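萨尔尼克堆叠守则

分享 18 评论 20

萨尔尼克堆叠守则(Sarnik,通称“萨尔尼克守则”,实验室里多半只说“守则”)是一套针对小型双臂工作站的良好操作规范,适用于两台机械臂在同一围护空间内夹持、搬运和码放轻质物体的场合。守则由 Gruvik 与 Skikholm 两处实验室合编,正文很薄,附录很厚,附录中篇幅最长的一份谈的是电缆。

守则不具强制力。它的序言称其内容为“建议”,随后各条一律使用“必须”。

名称与编号

“萨尔尼克”原是两家实验室共用的一个项目代号,项目结束后代号留了下来。文件在 Gruvik 的内部归档号为 708,因此早期用户也称之为“708 号”。Skikholm 一方另有一套归档办法,按他们的目录查 708,得到的是一份办公椅采购说明。两套编号至今并存,守则的引用格式一节建议“写全名”。

适用范围

守则所称“小型双臂工作站”,指两台机械臂固定在同一底座上、工作区有壁板围合、操作对象可由单人徒手搬动的装置。工业码垛线不在此列,移动底盘也不在此列。对于一台臂干活、另一台臂停在旁边的情形,守则有专门规定:停着的那台仍算在工作。这一规定的来历没有写明,读过的人一般也不追问。

操作对象以箱形物和泡沫块为主。守则对泡沫评价不高,但承认它便宜、轻,砸到什么都不太要紧。硬质塑料箱、金属件和盛有液体的容器须另行评估,“盛有咖啡的容器”单列一款,适用对象注明为操作人员。

主要条款

正文共 18 条,分为布置、夹持、堆叠、停机和记录五部分。以下为引用较多的内容。

布置

底座必须固定在型材或等效刚性结构上。操作人员每次开机前应以手推底座,感到晃动即不得开机。早期版本写的是“轻推”,各实验室对“轻”的理解相去甚远,后来这个字删去了。

壁板可以贴图案。守则对图案的态度相当宽容,只要求同一批试验期间不更换,更换时须在记录中注明。审美问题不在讨论范围内,附录里倒是有一句:“浅灰色亦可。”

电缆应留出足以覆盖全部动作范围的余量,同时不得多到可以进入夹爪之间。这两项要求之间的空隙有多宽,取决于装电缆的人那天的心情。守则给出的检验办法是让手臂以低速走完各关节极限,由一人旁观,旁观者不得同时看手机。

夹持

单臂夹持时,夹指应在物体重心附近相对施力,接触前降速。双臂夹持时,两侧接触点应大致等高,先后接触的时间差应尽量小。两臂各自完成得都很好而箱子仍然歪着,是双臂夹持特有的一种局面,守则称之为“协同偏差”,操作人员另有叫法。

夹持力以能稳住物体的最小值为准。对泡沫类物体,守则规定出现压痕即应减力,出现缺口即应更换物体,出现碎屑则应先清理工作区再考虑责任。物体表面的旧损伤应在试验前记录,以免日后有人认定是新的。

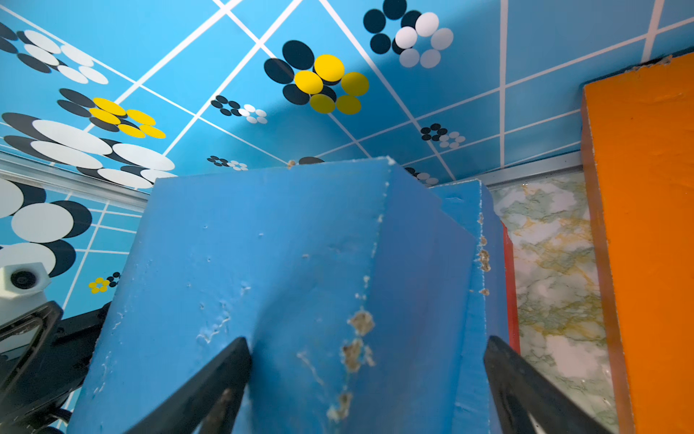 蓝色泡沫块夹在两根黑色夹指之间
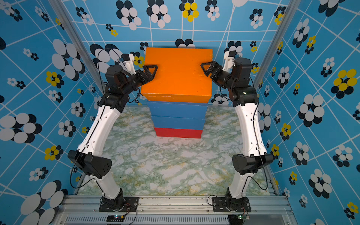

堆叠

堆叠部分是守则中修改次数最多的一部分,也是读者最常跳到的一部分。其原则可概括为下大上小、下重上轻,但守则随即允许例外:如果试验本身就以不稳定的堆放为对象,上层可以宽于下层,前提是操作人员在开始前承认自己知道这一点。承认的方式是在记录表上打勾。

放置上层物体时,夹爪应在确认物体已由下层承托之后再张开。确认手段可以是力传感、视觉或两者并用,目测须由未操作手柄的人进行。两臂应同时松开;不能同时的,先松的一侧不得撤走,须停在原处等另一侧。违反这一条的后果守则未作描写,只在旁边附了一行小字:“请参阅倒塌一节。”

倒塌

倒塌不算事故,除非有人伸手去接。守则对伸手接箱子的行为用了全文唯一的加粗字体。正确做法是松开控制器、等待手臂静止、切断动力,然后才捡东西。箱子落在手臂与壁板之间时,不得用机械臂去拨,哪怕看上去一拨就出来。

倒塌之后应将堆叠恢复到试验前的布局再继续。若布局没有记录,则该次试验作废。据 Skikholm 的培训材料,新手一般在第二次遇到这种情况时开始认真填表。

停机

停机按钮必须处于操作人员坐着便能够到的位置。守则曾经写作“伸手可及”,Gruvik 有一位身量很高的操作员使这一表述失去了意义。按钮上方和周围不得放置水杯、卡尺、零食或守则的打印本。

手臂停机后应处于不受力的姿态。夹着物体停机属于例外,须挂牌说明。挂牌的文字由实验室自定,但“别碰”一词经讨论后被认为信息量不足。

记录

每次试验须记录物体清单、初始布局、控制方式、相机位置和任何异常。异常的定义较宽,包括“没有异常但感觉不对”。这一款常被外来读者当作笔误,修订时特意保留。

腕部相机与固定相机应同时启用,二者时间须对齐。腕部相机看得见夹指与物体的接触,往往看不见手臂在工作区中的整体姿态;固定相机的长短处大致相反。只留一路画面的试验可以存档,不宜用来判断夹持是否合格。相机若在试验中被碰歪,应按新的试验重新编号,不得事后补写“一直是这个角度”。

维护

夹指表面应在每班开始前检查。守则要求夹指在累计多达 3,000 次夹持后送检,措辞上的“多达”引起过不小的争执:一派认为这是上限,另一派认为这是形容。现行解释取前者。划痕本身不构成更换理由,影响摩擦的磨光、变形和裂纹才构成。

紧固件的检查由下而上进行,从底座到腕部。附录说,由上而下也能查完,只是查到底座时人已经不太想弯腰了。

采用情况

除两家编写单位外,Skjelbred 工坊是最早采用守则的外部机构。该工坊将全文压缩成一张贴在围护外侧的单页,删去了所有带分号的句子。单页版后来比原文流传更广,原文的编者对此表示欢迎,并在下一版里增加了分号。

Skjelbred 还贡献了“周三规则”:每周三上午不做新试验,只重做上一周最顺利的一次。其理由是,最顺利的那次往往记录得最差。守则将这条列为可选项,采用者不多,停用者也不多。

批评

对守则的批评集中在三个方面。其一,条款对熟练的操作人员过于琐碎,对新手又默认其懂得太多,例如“手臂静止”该如何判定,正文从头到尾没有解释。其二,夹持力一节缺少按材料划分的参考值,使用者只能从最小值试起,颇费时间。支持者认为这正是该节的用意,批评者认为这是事后想出来的用意。

其三涉及附录。电缆附录长达 20 页,超过正文,其中有一整页讨论扎带尾端应朝哪边剪。Gruvik 方面主张朝内,以免勾到衣袖;Skikholm 方面主张朝外,以便检查。现行版本将两种意见并列,并建议剪平。

版本

守则没有固定的修订周期,一般在九月前后更新,与新人到岗的时间相近。各版本之间不附修订对照,使用者须自行比对。旧版不作废,但封面会加印“已有新版”字样;由于封面常在复印时被略去,目前在用的旧版有多少,没有统计。

另见

双臂协同操作
夹持力控制
遥操作记录规范
扎带

评论 20 分享至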